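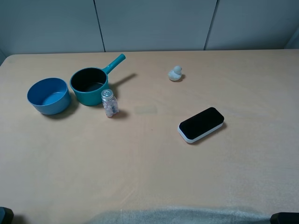

Fig. 1. Counter props: blue bowl, teal saucepan, glass jar with lid, white duck.

Osgate Play Kitchen Corner, set-up guide
April 2023
By the Lonora set-up desk

Section 4. Laying out the counter

Do this after the table is leveled (section 3). If it still rocks go back, don't shim it with folded card.

You need: the four counter props, a damp cloth, a dry cloth, 2 strips of painter's tape. Allow 20 minutes the first time. Less after that.

1. Wipe the tabletop. Damp cloth, then dry. Smudges show on the light top when the lamps are on, so wipe toward the back and finish along the rear edge. A few faint streaks are OK. Don't scrub, it takes the matte off and you get shiny spots.

2. Bowl first. Left side, near the back. Everything else gets placed off the bowl so get this one right. Leave 16 cm between the bowl and the left edge.

3. Saucepan next, just right of the bowl. Close, almost touching. If they knock together when somebody leans on the table, open the gap a finger's width.

4. Turn the handle so it points to the back and to the right. Never out over the front edge. Kids grab it and the whole pan goes.

CAUTION: The pan is for pretend cooking here. Do not put it on a working burner as part of this set-up. Scratched pans get pulled, send them back to the Osberg store room with a tag on.

5. Jar goes in front of the saucepan and a bit to the right. Upright. Check the lid by hand, tight, then a quarter turn more. If it spins and wont catch, swap the lid before you swap the jar.

CAUTION: Glass, and small pieces inside. Adult hands only. For groups under school age leave the jar off the counter, put it on the high shelf and skip to step 7.

6. Jar fill. Don't top up from loose bags, use the sealed refills from the Medina box. Fill most of the way, leave some room under the lid or it won't seat.

7. Duck. Back of the table, right of center. It's the marker for the "sink" side, children are told to wash up where the duck is. Face it any way you like.

8. Leave the middle and front clear. That's work space. Trays and spoons come out with the session (section 5), they are not part of the counter layout.

9. Tape. Only if the layout has to survive more than one session. Short strip by the bowl, short strip by the duck. Peel slow, low angle.

NOTE: Old tape or labels can leave a pale patch on the top. Try warm water and a drop of dish soap, wait, wipe. Solvent cleaners are not approved for the Lonora tops. If the patch stays, leave it and write it on the card.

NOTE: Lamp on the left throws long shadows off the handle. Fine. Move the lamp if it bothers the group, don't move teh pan.

Packing down

Reverse order. Duck, jar, pan, bowl. The bowl rides inside the pan if it fits, some sets it doesn't, so don't force it. Jar gets wrapped and goes in its own slot. Rinse bowl and pan after every session, dry before lidding the crate. Wash the duck in January with the rest of the soft toys, or sooner if it's been chewed.

Missing a piece? Fill in the orange slip, part line 16, and put it in the crate lid. Run the session without it.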